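Visit report: Sastenton collection site, Drundside
21/05/2020

The Sastenton site occupies the ground floor of a former print shop in Drundside. I went there to see how demonstrations are gathered for their two-arm manipulation work and to find out whether the procedure could be copied at our own site. Uldis Ramanauskas runs the floor and showed me the cells. Agnese Zariņš handles the data after it leaves them. The visit took most of a day.

The operators work in shifts of two people per cell. One drives the arms and the other resets the objects and keeps the log. They trade places after every 40 episodes. Ramanauskas tried longer blocks last October and dropped them when the late episodes in each block came out slower and less consistent than the early ones. The target for a cell is 200 accepted episodes a day. On the day before my visit the best cell logged 218.

An episode begins with both arms in a rest pose and ends when the operator presses a pedal. The resetter then marks it as accepted, failed or void. Failed episodes are kept. Void is used only for faults in the equipment, such as a dropped video stream or a joint reporting an error. Zariņš was firm that operators should not void an attempt just because it was clumsy. A recovery from a bad grasp is worth having in the set, and she would like more of them.

Tasks are written on a single sheet with a start condition, an end condition and a list of objects that may be present. The cable tasks were the ones I had come for. These are hard to script and hard to simulate, and most of the floor's hours now go into them. 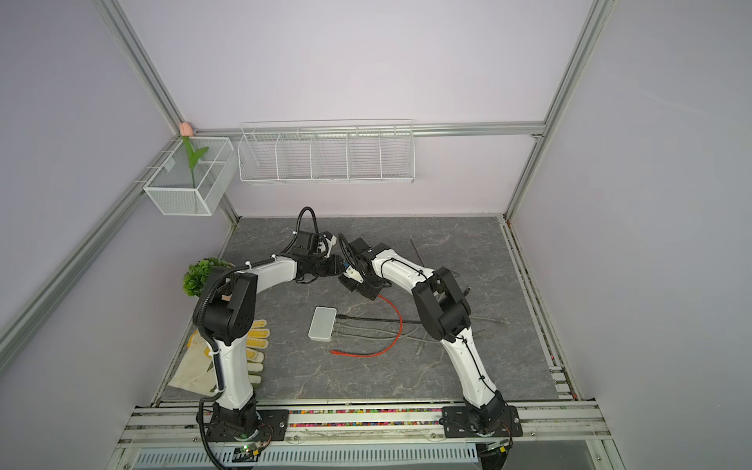
Two-arm cell with the cable task objects on the mat. The red cable ends in a plug near the white box.

The extra objects are deliberate. Each cell draws from a shared bin of items that have nothing to do with the task, and the draw changes at every operator swap. In this cell it included a work glove, a cloth bag and a small artificial shrub. Zariņš said that policies trained on a bare mat did well on a bare mat and lost most of their success rate once anything else was put down. The wall baskets stay in place between draws, but their contents may change.

Cable routing on the arms themselves gets more attention than I expected. The lines are tied along the links, and the ties are checked at the start of each shift. A line that sags can show up in the wrist view, and a model will pick up on it. Ramanauskas had to discard a week of one cell's data for that reason.

Storage and review run on a tool they call Orby. It plays the streams side by side with the joint traces and lets a reviewer trim the idle time at both ends. Every accepted episode is watched once at high speed, and 5 percent are drawn for a second review by a different person. Disagreements go to Zariņš. The older tool, Xu, is still used to read the early recordings, whose timestamps were stored differently.

I asked about operator variation. New operators spend their first week on block stacking, and none of that work is kept. After that their episodes are tagged with an operator number, so that a single person's habits can be weighted down in training. Left-handed operators tend to lead with the left arm, and the schedule is arranged so that each task gets some of both.

Points to follow up: the wording of the void rule, a copy of a blank task sheet, and the length of our own operator blocks, which are at present twice theirs. Ramanauskas has agreed to send the first two.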